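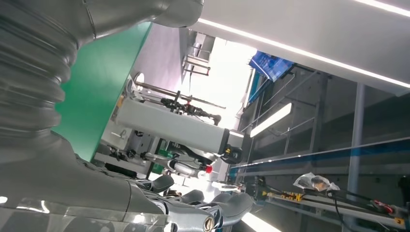
Interior Fit-out for Small Workplaces
Session 4 notes: strip lights, coloured panels and the things we hang up
2018-02-12

Welcome back, everyone. These notes go with the session on overhead lighting, and I've made them a bit fuller than last time, as a few of you asked for something you could read on the bus without the slides. Please bring them along to the practical, and scribble all over them if that helps you think.

Where we left off

Last session was floors and benches, the parts of a room that people trip over and lean on. Now we look up. Most of us walk into a workroom and never glance at the ceiling until something flickers, yet the ceiling decides how everything underneath it will look - the colour of the walls, the faces of the people working there, even whether you can find the small screw you just dropped.

Thin strip lights

A long, thin strip gives a very different light from a round fitting. Stand beneath one and hold a pencil upright on your desk, then turn to face along the strip and try again with the pencil lying flat. The shadow is soft one way and much crisper the other. Two strips at a similar angle will even things out quite nicely, provided they aren't so close together that they behave like one fat one.

Pale gray is a kind colour for an overhead panel. It doesn't glare back at you the way gloss white can, and it still sends a fair bit of light down into the room. I have a soft spot for it, as those of you who sat through my ceiling paint story will remember.

At the Durerholm workshop we took a reading of 517 lux on the main bench with everything switched on, and 200 lux in the corner where the coats go. Both figures are perfectly sensible for what happens in those spots. What bothered people was the jump between them, which you feel in your eyes every time you turn around. We'll work through the Durerholm plan together, so have a look at it first if you can.

Green next to lavender

Flat coloured panels are a cheap and cheerful way to change a room, and you can swap them when you get tired of them. A big green panel will tint whatever pale thing stands beside it. Put a gray-lavender one right next door and the lavender starts to look a little pinker than it did in the shop, while the green seems to wake up. None of this is a fault in the paint! It's your eye comparing neighbours.

So please judge samples side by side, under the lights that will be used, and at the angle they'll be fixed. A tilted surface catches the overhead light differently from an upright one, and a large flat panel will often look brighter in one part than another. The small Trarnar sample cards in the cupboard are fine for a first guess, but do prop up a bigger piece before you commit.

Watch the bright patches

Very bright areas make everything around them seem darker. If there's one behind a work area, people end up squinting at dark shapes. Try dimming it, screening it or turning the bench, in that order, and write down what each change did.

Things that hang

Bags, sheets, aprons, the odd jacket - every workroom grows them. A crumpled blue sheet right under the overhead panel will throw its own shadow and bring a strong colour up where you hadn't planned one. I don't mind that at all in a friendly room, but it belongs on your drawing. Small metal frames with bars count too.

For the practical

Choose one room you use often and spend about 10 minutes in it with the lights on. Sketch the ceiling first, then the panels or walls, then anything hanging. Mark the brightest patch and the dullest one, and note any colour that looks different from how you remembered it.

Light meters are on the Nilsuwan shelf, and they need to go back there with the batteries out. The July group will be using the same set.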